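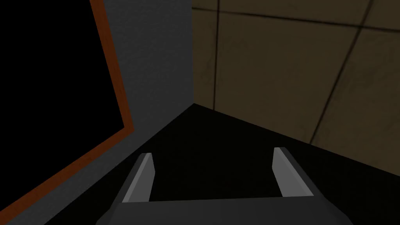
Week 6: Budgeting a gripper cell

OK, so last Thursday we stopped right before the money part, and I promised I'd show you how I do it. I always price the simulation first (yes, even for a two-finger parallel gripper!) and I keep it on its own line, separate from hardware.

Our practice case is the Kolmont cell. Say the gripper is $810, a spare pair of fingers is $100, and the mounting plate is $323. Then I put in $500 for cables, shipping and all the little stuff you forget, and believe me, you'll forget some. Training hours go on a separate sheet, please don't mix them in.

Before you ask for a quote, run the open-jaw reach into the corners in sim. Walls eat up more room than you'd think, and a longer finger changes the order.

For next time: redo the sheet with two grippers and bring it to lab. Ruwan Jayasinghe has the blank template if you lost yours.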